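Home | Grants | Reports | Contact | Search

Pultari Tea Room – progress report to the Droveo small grants fund, March

Second report on the tea room, covering the tables, the tea things and the bottled water. Written fast between sessions.

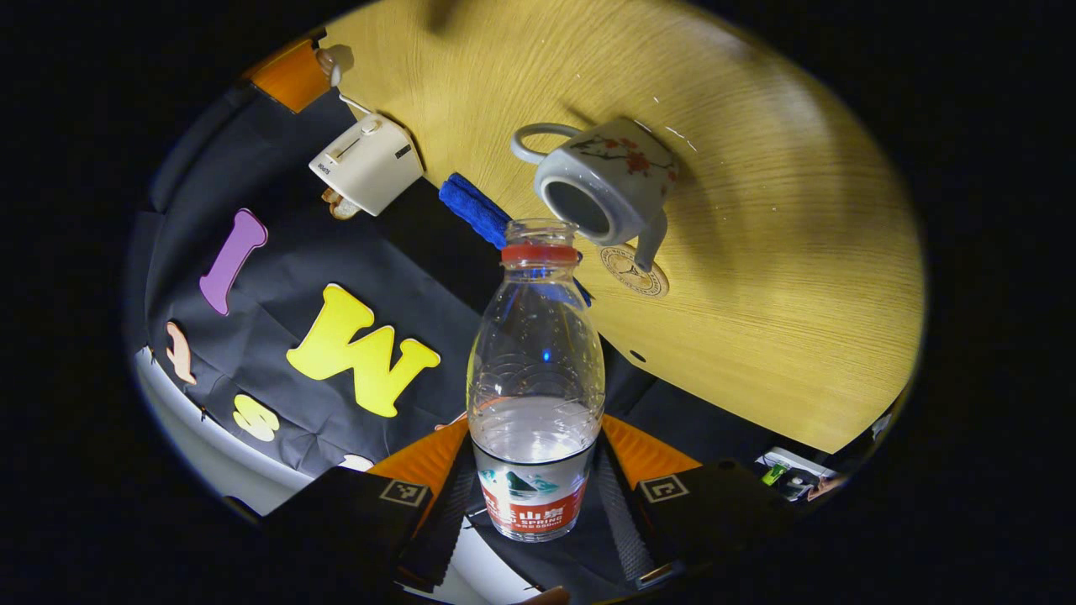

Brisa Zepeda asked, when she read the draft, whether we still need bottled water at all now that the filter tap is in, and she'd like the answer in the report and not in an email this time. Fair enough. Short answer: yes for now, less of it. Long answer under Water.

Where we are

Room is open again. Afternoon sessions running since the start of the month, mornings not yet – waiting on the second kettle. The first one copes if we stagger the tables but people at the far end wait too long for hot water and then they drift off home. Kettle is ordered from Zernance, paid for, no delivery date. I have called. Will call again.

306 visits in the period. That's from the sign-in book so it misses anyone who walks past the book. Last period we had no book so I can't give you a comparison, sorry, I know the form wants one.

Tables

Done. The pale tops came up well once the old varnish was off and we got the grain back. Rigoberto Rosales did the sanding and most of the oiling. We had planned on two coats of oil, ended up doing three on the ones by the window where the sun had dried them out. A few marks and old holes we decided to leave, filler looked worse than the hole when we tested it on the underside.

One table still rocks. Felt pad under one foot, fine for now.

Rule since the refinish: every pot and every cup goes on a coaster. It mostly holds. Rings come out if you get to them the same day, and there's a cloth kept out at each sitting for spills. We bought microfiber ones, they go in the wash after the last session. The paper towels we used to use went through budget like nobody's business, that line is now almost nothing.

Teapots

Bigger spend than planned, see below. We lost a couple over the winter, chipped spouts, one lid. Replaced with white ceramic, and we kept the ones with the plum blossom on because the regulars ask for them by name. (They don't really have names. People say "the flower one".)

Drying is the thing we got wrong. Pots were going back on the shelf with the lids on and a bit of water in the bottom, and by the end of the week they smelled. Now: rinse, no soap inside, lid off, leave open overnight. There's a card above the sink that says so. Smell is gone as far as I can tell, Brisa agrees, Rigoberto says he never smelled it in the first place.

Want to buy a proper drying rack. The draining board is too small for all the pots plus cups. Not in the current budget, would like to move money for it, see Requests.

Water

We do the tasting table with bottled spring water next to filtered tap, same leaf, same pot size, and people try both. It's the most popular thing we run, by some way. Groups argue about it all afternoon. So the bottles stay for the tasting table. For ordinary sessions it's filtered tap from now on.

We went through 91 bottles in the period, nearly all of it before the filter was fitted. I expect far fewer next time but I don't want to put a number on it and then get held to it. Empties are rinsed and go in the recycling crate by the back door. Caps are kept seperate, the collection wants them off.

Filter is a Nartey under-sink unit. Fitted in one morning. First cartridge still going.

Money

Tables came in under. Teapots and cups went over by $52, taken from what was left on tables, so overall level. Filter on budget. Kettle on budget assuming it turns up. Receipts are in the folder, scanned, except one for sandpaper which I can't find and have stopped looking for.

What didn't work

Evening session. Tried it, hardly anyone came, cold room and bad bus times. Dropped. May try again when the evenings are lighter.

Booking sheet. People write first names only and then there's an argument over who had the corner table. Moving to a new sheet with a phone number column.

Also the storage shelf. We said in the first report it would be up by now and it isn't. Wall is crumbly, needs different fixings, Rigoberto is getting them.

Next period

– morning sessions once kettle arrives
– shelf
– second tasting table, if enough cups
– re-oil the window tables before summer, one light coat

Requests

1. OK to move the unspent table money to a drying rack? Around $40 for the size we need.
2. Could the next report be due a couple weeks later, so it catches the first full run of mornings. If not we'll send what we have.

Brisa has the figures if anyone needs the breakdown by session, I left it out becuase it made this twice as long.

Comments (4)

Tessa
Glad the flower pots stayed. Can the tasting table do oolong again? We only got to it at the very end last time and there wasn't enough left for our side.

R. Rosales
Fixings came. Shelf next week if I can get someone to hold the other end.

M.
I could tell the tap one every time, just saying

Joyce P
Is the morning session going to be drop-in or do we have to book? My sister would come but she can't do afternoons. Also is there parking at the back or is that only for staff

Previous report | Next | Back to top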